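From: Ottmar Baumgart
To: Kollthorpe Circle discussion list
Subject: Re: Nimis readings and the spring retreat
December 12, 2018

Hello all,

I was going to stay out of this one. Then it came up again after the sitting, and Marlene Kramer asked me why I'd gone quiet, so I'm putting it in writing where people can argue with it.

For those who joined after the summer: a Nimis reading is the thing Torben brought back from Eichhorn. The reader holds a pendulum over the Fludov chart, you sit across the table with your hands open, and after a while you are told which of the 7 rays your soul came in on. Each ray has its color, its gift, its wound, and a set of evening practices. A good many of you have had it done and liked it. I have had it done too, and more than once, which I'll come to.

What's being asked now is that everybody have a reading before the spring retreat, so that the small groups can be made up by ray. That is a bigger matter than some of us having an interesting hour with a pendulum. I have kept Vega's message in full so I'm not accused of trimming it.
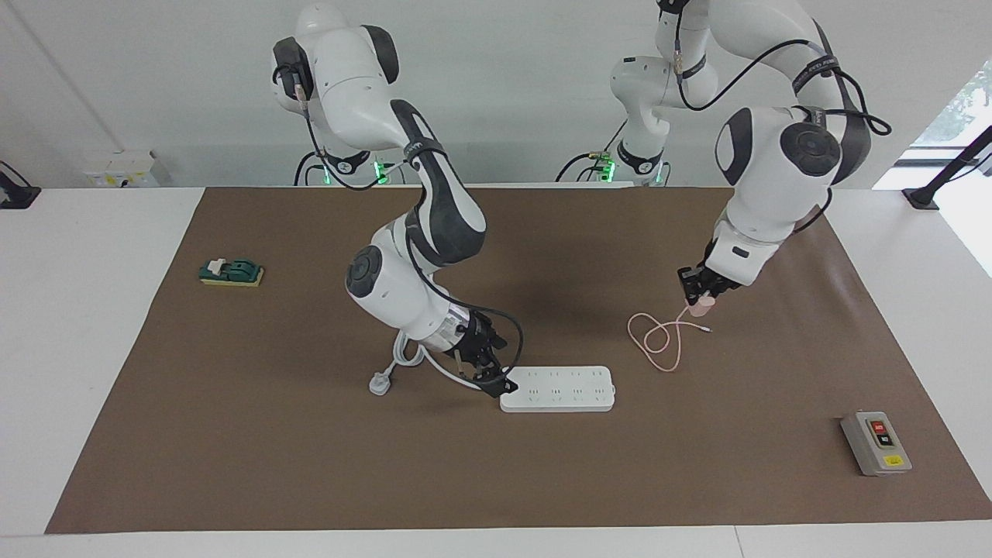 Vega Cuesta wrote:

Dear friends,

I feel a little sad reading the doubts that have been shared. When I had my reading I wept, because for the first time somebody had seen me. The reader knew nothing about me except my first name, and she spoke about my grandmother's house, and the feeling I have carried all my life of standing outside a lit window. No one could guess that.

I also want to answer those who say there is no evidence. Eichhorn has records of 3964 readings. Of the people who had them, 75 percent said the ray described them "deeply" or "very deeply". How much more do we need? If a doctor had results like that we would be lining up.

I think making the groups by ray would be beautiful. Those on the same ray carry the same lesson and can hold each other in it. The old way, drawing names out of a bowl, leaves it to chance. I would rather we left it to Spirit.

And to Ottmar, with love: I believe a closed heart makes the pendulum silent. It may be that the tool can't speak to someone who is waiting for it to fail.

In light,
Vega

End of Vega's message. My answers, in no great order.

1. The weeping

I don't doubt it. I was in the next room when Vega came out and I'd never say it wasn't real. But I have wept at a song on the car radio, and it didn't mean the song knew about my divorce. Being moved tells you something about yourself and where you are that day. I can't see how it tells you that there are 7 rays, or that a weight on a thread can find yours.

As for the lit window, I asked a few people at tea whether they had ever felt they were standing outside and looking in on a warm room where they didn't belong. Every single person said yes. Margareta Ilie said she'd felt it that same morning, in her own kitchen. Try it on your neighbors and see what you get. The grandmother's house I'll grant is more particular, but I'd want to know what was said first and what was filled in. In my own sittings the reader said "I'm getting an older woman, a house" and then waited, looking at me kindly, until I told her the rest. An hour later I would have sworn that she told me.

2. The number

3964 is a lot of readings and I have no reason to think Eichhorn made it up. My trouble is with what it's supposed to show. People who had traveled to a retreat house and paid for a reading were asked, right after it, by the person who gave it, how well it described them. Most of them said well. Of course they did. I'd have said so too, with her sitting there pouring me mint tea.

What I would want to know is how many would have said the same if they had been handed somebody else's ray by mistake. If three in four people feel deeply described by their own ray, and three in four feel just as deeply described by the wrong one, then the rays aren't doing the describing. I wrote to Eichhorn in October to ask if they had ever tried this. I got a friendly letter about trust. It didn't say yes or no.

And the doctor comparison cuts the other way, Vega. If a doctor told me he knew his pills worked because patients said nice things on the way out, I would find another doctor.

3. My closed heart

I have now had readings from 3 different people, all of them trained at Eichhorn, all of them using the same chart. The first put me on the violet ray, the gift of ceremony. The second said rose, the gift of tending. The third said I was green from head to foot and that she was surprised anyone could have missed it.

If my heart was closed, the pendulum should have gone silent, by Vega's rule. It wasn't silent at all. It swung quite happily every time and gave a different answer every time. When I brought this up with Torben he said that I may be carrying several rays, or moving between them. Fine. But then what does "your soul's ray" mean, and how could anybody ever get it wrong? I went home and read all 7 descriptions in one sitting, and I could have signed my name under every one, except possibly the orange, and my sister says the orange is me exactly.

I'd also ask people to notice what the closed heart argument does. It takes anyone who says "this didn't work for me" and moves the fault over to them. I've watched that happen in two other groups I belonged to before Kollthorpe, and both times the people who left were good people who had asked an ordinary question. I don't think Vega means any harm by it. It does harm anyway.

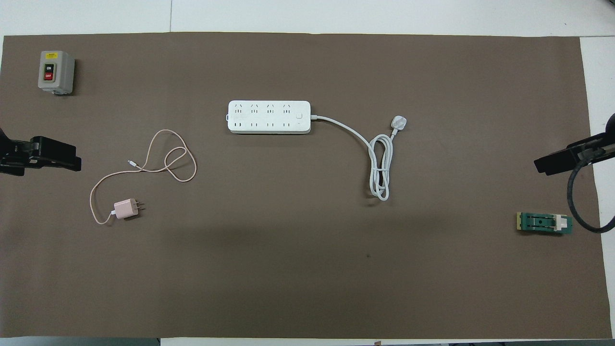

4. A test we could do ourselves

Now, Torben says I only ever knock things down, so I'll offer something. It costs nothing but an evening and it might prove me wrong, in which case I'll have a fourth reading and wear whatever color I'm given.

Take everyone who is willing and has already had a reading. Marlene types out the 7 ray descriptions with the color names and numbers taken off, so that all you have is the plain text about gift and wound. Each person picks the one that fits best. They don't discuss it, and they don't do it if they know the descriptions by heart, which I realize leaves Torben out. Then we open the envelopes and see how many picked the ray the pendulum gave them. By luck alone you would get one in seven. If we get a good deal more than that, I will say so on this list in capital letters.

There is one weak spot, and I'd better name it before somebody else does. People who have been doing the rose practices every night since summer may well pick rose because they've soaked in it. So a hit wouldn't settle everything. A miss would be harder to explain away, though I have faith in this list's ability to try.

A second test, for anyone with the patience: two readers, same person, same day, no talking between them. Write it down, seal it, compare. I'm told the readers would find this disrespectful. I'd find it disrespectful to be sorted for a week on the strength of something they didn't care to check.

5. The retreat groups

Whatever you make of the above, I'd leave the bowl alone. What I got out of last year's retreat came from being put with people I would never have chosen. I spent the first two days irritated by a man who hummed, and by the fourth we were washing pots together and he told me about his son. By ray, I gather, he and I would have been kept well apart.

And think about how it'll feel for a new person. They come to us to sit in silence, and before they have even unrolled a blanket they're told what their wound is. Some will love that. Others will go home, and they won't write to the list to tell us why.

If people want a reading, let them have a reading, in the afternoon, as one thing on offer next to the walk and the singing. I won't make faces. What I am against is making it the door everyone has to come in by.

Margareta asked me privately if I believe in anything. I do. I believe something happens when we sit together before dawn, and I don't have a chart for it, and I've stopped looking for one. I would be sorry to swap that for a color.

Vega, I hope you will take this in the spirit of our walks, where we have disagreed about nearly everything and still shared the sandwiches. Torben, I still have your Fludov booklet and will bring it to the next sitting, along with the blue blanket somebody left in my car.

Ottmar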